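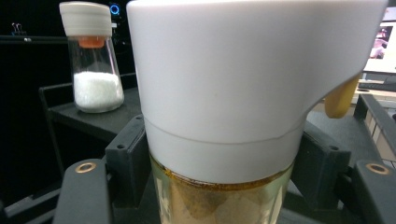

Cleaning and Refilling a Glass Oil Dispenser

Last revised March 2023

A glass dispenser with a push-on or screw-on plastic lid should be emptied and washed every time it runs out, and at least every 2 months if it never quite does. Topping up over old oil is the usual cause of a rancid smell in a bottle that looks clean. The procedure below covers a spouted lid with an inner seal. It was written for the Heritz and Dornov bottles we keep in the test kitchen, but it applies to most bottles of this type.

What you need

Dish soap, unscented if possible
Baking soda
A bottle brush with a soft tip
A narrow brush for the spout (a pipe cleaner will do)
A small funnel
Paper towels
A jar with a tight lid for waste oil

Emptying

1. Stand the bottle on a folded paper towel and remove the lid. If it sticks, hold the lid under warm running water for a minute and try again. Do not lever it with a knife; the rim chips easily.
2. Pour any remaining oil into the waste jar. Oil that smells like crayons or old nuts is rancid and should not be kept for cooking.
3. Leave the bottle upside down over the jar for 18 minutes. Most of what clings to the wall comes down in that time, and washing is much easier afterward.
4. Wipe the rim inside and out with a dry paper towel. Do this before any water touches it.

Do not pour waste oil down the sink. Close the jar and put it in the trash, or take it to a collection point if your town has one.

Washing the glass

1. Add a teaspoon of dish soap to the dry bottle and turn it so the soap coats the walls. Soap applied to oil before water lifts more of the film.
2. Add hot tap water to one third, cover the opening, and shake. Empty and repeat.
3. For a sticky yellow film, add two tablespoons of baking soda and enough warm water to make a thin slurry. Let it stand for an hour, then brush.
4. Rinse until the water runs off in a sheet. Beads or streaks mean there is still oil on the glass.

Soda-lime glass should not go from a cold shelf straight into boiling water. Tap-hot water, around 88 degrees F or a little more, is enough for the first rinse; go hotter on the second.

Washing the lid and spout

Take out the inner seal if it is removable. On the Heritz it pulls straight out. On the Dornov it has to be turned a quarter turn first, and it goes back only one way.

Soak the lid, seal and spout in warm soapy water. Run the narrow brush through the spout from both ends. Check the groove where the seal sits — this is where thickened oil collects, and it will not come out by soaking alone. Avoid abrasive pads on matte plastic, which scratches and then holds grease.

Drying

Every part has to be fully dry before oil goes in. Water left in the bottle sinks to the bottom and turns the oil cloudy. Air-dry the bottle upside down on a rack overnight. Shake the spout out hard and stand it on end. A low oven is acceptable for the glass alone, never for the lid.

Refilling

1. Set the funnel in the neck and pour slowly.
2. Stop an inch below the rim. A bottle filled to the top will weep around the seal when tilted.
3. Refit the seal and close the lid. Wipe the outside.
4. Tip the bottle over a paper towel to check for leaks at the joint. A leak here is nearly always a seal seated crooked.

Keep the bottle away from the stove and out of direct sun.

Troubleshooting

Slow pour: the air path is blocked. Clean the spout again, then the groove.
Drip down the side after pouring: wipe the tip of the spout. If it continues, look for a nick.
Lid feels tacky after washing: repeat the baking soda step on the lid, five minutes only.
Smell remains in the seal: replace it.

Procedure by Parveen Rizvi. Spout and seal notes added by Yasir Marwat.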